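Swim notes, end of summer

Ok quick one before work. Did the lake swim at Kaltirano. 3,000 yards, two laps of the buoys, no wetsuit. Arms are toast.

Start was a mess. Somebody had the heat sheets in a different order than the wave caps so half of us went off with the wrong group. I got Guilan's wave, she got mine. Torquil Rankin went out like it was a 50 and I tried to hang on his feet. Dumb. Lost him before the first turn and then swam alone, way too far left, sighting on a white boathouse that wasnt even on the course.

Second lap better. Found some feet (thanks whoever you are, green cap), settled down, even kicked a little. Bib number was 458 and the marker washed off my arm by the finish so they had to ask my name. Twice.

Results aren't up yet. Catherine Moncrieff thinks she won her age group - she probably did. Gillespie got a calf cramp and came in on the kayak, he's fine, just grumpy.

Stuff for September:
- pool opens back up after the cleaning, same lanes as before
- early practice stays at 5:45, sorry
- Cristóvão is writing the workouts until Catherine gets back from her trip. Expect a lot of IM
- still need two people for the relay. Any stroke but please, one breaststroker. I can't do it again

Also I left a gray towel and my good goggles on the bench by the boat ramp. If you picked them up text me. Goggles matter more then the towel.

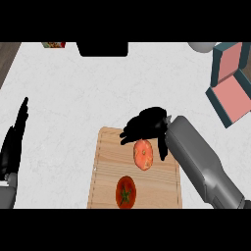
Sarora Masters Swim Club

Relay names to me or Cristóvão by the first practice.

Recent posts
Flip turns, again
Which lane am I in?
The Dow pool is too warm

Last updated: 25/08/2025
Contact | Back to top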